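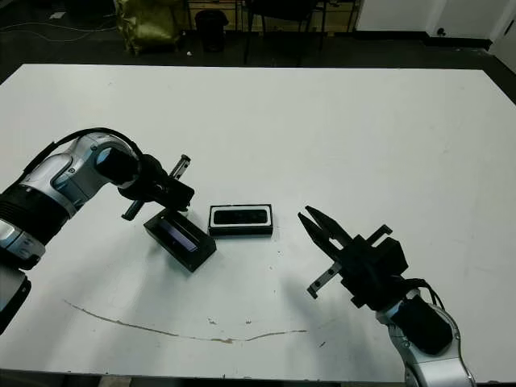

# House Rules for Two Arms and a Table

The Treruldale workshop of Wuteo adopted its first written code of practice for two-armed bench work last June. The document runs to 31 pages, and it applies to every station where a pair of robot arms shares one tabletop. It was drawn up after a long review of the workshop's own records, which at that point held 1,392 logged sessions. Those records had been kept by different people in different ways, and a good part of the review was spent agreeing on what the entries meant.

The code is now in use at the company's second site in Drumau as well. Other workshops have asked to see it, and a shortened edition is in preparation. This article sets out the main provisions and the thinking behind some of them.

## Shared space

The longest chapter deals with the area in the middle of the table, where both arms can reach. Most small bench tasks take place there. An operator places one or two light parts within reach, and the arms approach from opposite sides. The code calls this area the common zone and requires that it be defined in the software before any work begins.

Only one arm may move at full working speed inside the common zone. The other must hold still or move at the reduced speed set for that station. When a task calls for both arms to handle the same part, the operator must select the joint mode by name, and the session record must show it.

Several readers of the draft objected that this would slow the work. The final text keeps the rule and allows one exception, for tasks in which the two grippers never come closer than the distance given in the station sheet. The exception must be renewed each June. At Treruldale it has been granted to four stations so far.

## Placing the parts

The second chapter is the one that operators consult most. Small open boxes and trays are common work items at both sites, and the code gives them a section of their own.

Parts are to be set down with the open side up unless the task sheet says otherwise. They need not be square to the table. An earlier draft had required every part to be lined up with the front edge, and the reviewers struck this out. Parts in ordinary use lie at all angles, and a program that can only handle a straight one has not been properly tested. A gap between neighboring parts must be recorded if it is narrower than a gripper finger.

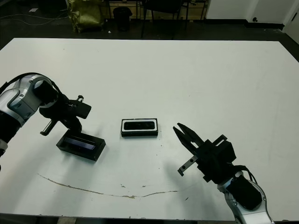

Shiny surfaces receive a paragraph to themselves. A glossy panel at the bottom of a tray can reflect the room lights, and the reflection shifts with the position of the tray and the arm above it. The code does not forbid such parts. It asks the operator to note the finish on the session sheet and to check the part at two or more angles before a series is started.

Color is treated in the same section. Black parts on a white table are easy to pick out, but the inside of a deep black recess may show very little detail. Where the depth of a recess matters to the task, it must be measured by hand and written down.

## The surface itself

Tabletops wear. The code accepts this and asks for a simple monthly check, in which new stains, scratches and scuffs are entered on a plan of the table. A mark may stay where it is if it does not catch a fingertip drawn across it. Raised or rough marks must be repaired before the next session.

Loose specks are another matter, and the table is to be wiped at the start of each shift. The review found 133 sessions in which debris on the surface had been written up as a possible cause of a poor result. The reviewers could not confirm the cause in most of these cases. They judged that a cloth was cheap enough to settle the argument.

## Cables and the room

Cables that run along an arm must have enough slack for the full range of motion, and no more than that. A loop that stands clear of the joint is acceptable. A loop that can reach the gripper fingers is not, and the station must be stopped until it has been tied back. The check is made with the arm powered down and moved slowly through its range by hand, where the model permits it.

The floor is covered by a shorter set of rules:

- Cables that cross a walkway must be covered or taped.
- Bags, bins and chairs must stay outside the reach of either arm, including reach that the current task does not use.
- The stop button must be within one step of the operator's place.
- Doors that open toward the station must be marked on the station sheet.

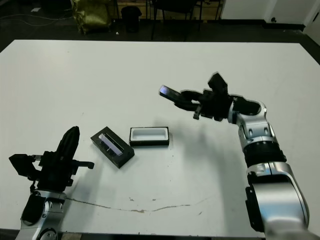 The reach rule has caused the most discussion at Drumau, where the rooms are smaller. The site has been given until June to bring its last two stations into line. In the meantime those stations may run at reduced speed only, with an operator present throughout.

## Records

Every session is to be entered on Parri, the company's own logging system, on the day it takes place. The entry gives the station, the task, the parts used, the mode selected and any stop, whether planned or not. Free comments are welcome – the code says so in plain terms – but they do not replace the required fields.

Of the 1,392 sessions in the original review, 901 had entries complete enough to be compared with one another. The rest lacked at least one item, most often the position of the parts at the start. The new form will not close until that item has been filled in. Operators may enter it as a sketch, a measurement or a photograph taken from above.

Stops are recorded without assigning fault. A separate form exists for damage or injury, and it goes to the site manager the same day.

## Revision

The code is reviewed once a year, and any operator may submit a change in writing. Proposals now under study include a rule on gripper fingers of unequal length and a clearer definition of reduced speed for very light parts. Until a revised edition is issued, the present text remains in force at both sites, and printed copies are kept at each station.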